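Clear Plastic, Sticky Cups and a White Table: What Works for Me

I have been meaning to write this one up since my last page on lids, because the mail I get is nearly all about plastic. Cloudy plastic, stained plastic, plastic that smells like last week's soup. So put the kettle on, this is a long one.

First, the cups. We go through a lot of clear plastic cups at my place, the light kind you can reuse a good many times if you're nice to them. My trouble is always the sweet stuff. Honey, syrup, the bottom half inch of iced coffee that somebody forgot on a windowsill. It dries into a brown varnish and then everybody reaches for the scrubby side of the sponge. Please don't! The scratches hold on to the next stain and after a month your clear cup looks like a bathroom window.

What I do is lay the cup on its side in a shallow dish of warm water with one drop of dish soap, so the water sits along the wall where the goo is. Go do something else for a while. Then turn it a quarter turn and leave it again. When you come back the syrup slides out in one piece, or close to it, and a soft cloth does the rest.

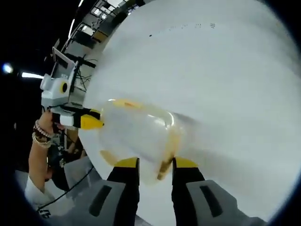
If there's a lump stuck down in the corner where the wall meets the base, a cotton swab gets in there better than a finger does. I used to use the handle of a teaspoon and I have cracked more than one cup that way. A chopstick with a bit of cloth wrapped over the end is fine too, and it reaches the bottom of tall glasses and that awful narrow vase we all own.

Hot water, while I'm on it. Warm is plenty. Thin cups go soft and wobbly if you pour from the kettle, and they never stand straight again. My sister-in-law swears by the top rack of the dishwasher and her cups all lean to the left, so you can make up your own mind.

For coffee and tea stains that soap won't shift, mix a paste of baking soda and water and rub it on with your fingers. Rinse twice. I tried a cleaner called Drosier that came in a sample packet, and it did a decent job on mugs but left a smell in the plastic I couldn't get rid of, so I went back to the soda. The box costs next to nothing and I use the rest in the fridge.

Now, food boxes. I like the clear ones with tabs that snap down on the sides. I have a mixed bunch, mostly Leka and a few Rimico, plus some with no name at all, and they all behave the same way, meaning the box lasts forever and the tabs give up first. The part that bends is the weak spot. If you snap it down with your thumb right on the outer edge you're working that hinge harder than you need to. Press in the middle of the tab and let it roll over. And unsnap opposite sides one after the other instead of going around in a circle, or the lid twists on you.

Gunk in the tabs is the other thing. Crumbs, grease, a bit of old rice. Take the lid off, open all the tabs flat and run an old toothbrush along the fold. If your lid has a rubber ring in it, lift the ring out now and then with something blunt (I use a popsicle stick) and wash it separately. You will be horrified the first time. I certainly was! Let the ring dry all the way before it goes back in, or you'll be cleaning black spots out of the groove by November.

Before I put a box away I do a water check. Fill it a third full, snap it shut, and tip it over the sink on each side. If it drips, that box gets demoted to dry things like crackers, buttons, tea bags, birthday candles. I have a box of nothing but twist ties.

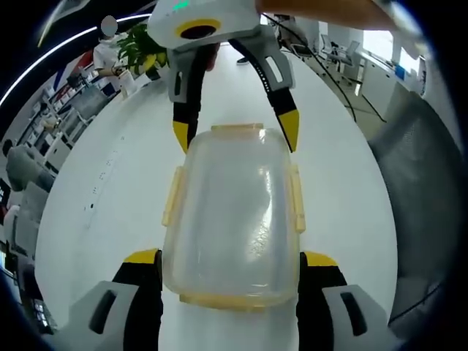
Should I store the boxes with the lids on or off?

Off, if you have the room, because a box that's been shut up for weeks smells stale however well you washed it. If you can only store them closed, drop in a folded paper towel and leave one tab undone.

Biljana Krasniqi wrote to me about tomato sauce, which is the question I get more than any other. Her boxes had gone orange. Mine too, for years. The best cure I know is sunshine. Wash the box, leave it a little damp, and put it open on a sunny sill for 2 or 3 days. It won't be like new but it will be a lot paler. The better trick is to wipe the inside with a tiny bit of cooking oil before the sauce goes in. Biljana tried the oil and says it works on chili but not on beet soup. I don't think anything works on beet soup.

Smells are easier. Crumple up a sheet of plain newspaper, stuff it in the dry box, shut the lid and leave it overnight. For onion I sometimes need a second night. Fish, I gave up and bought a glass dish.

That brings me to the table, because all of this sorting and soaking gets done on it. I love a white table and I would never talk you out of one, but it shows everything. Pen, pencil, coffee rings, the dots you get when somebody writes a shopping list and presses right through the paper. Start gentle. Damp cloth first, then a drop of dish soap, then the baking soda paste if it's still there. Pencil comes up with a plain white eraser, which feels like cheating. Ballpoint wants rubbing alcohol on a cotton ball, dabbed and lifted, never rubbed in circles or you'll have a nice big blue cloud. Try it on the underside of the table first!

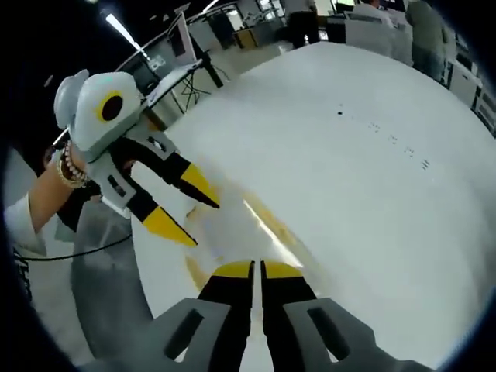 Little dark marks on a white tabletop.

Streaks are the last bit. A glossy top will show every swipe of the cloth when the light hits it from the side, and the cause is nearly always too much soap. Wipe once with clean water after the soapy cloth, then dry it right away with a flat cotton dish towel. Terry cloth leaves fuzz. I had a spray called Leria that promised a mirror finish, and it did shine, but bread crumbs stuck to it like glue.

Stand at one end and look across the table toward a window and you'll see what you missed. Do it before company comes and not while they're taking off their coats.

Next time I want to get to drawer liners, and Selma Zupan's way of folding plastic bags into little triangles, which I have now tried 8 times and still can't get to stay shut. If you have a knack for it, write and tell me.

Page last changed October 2003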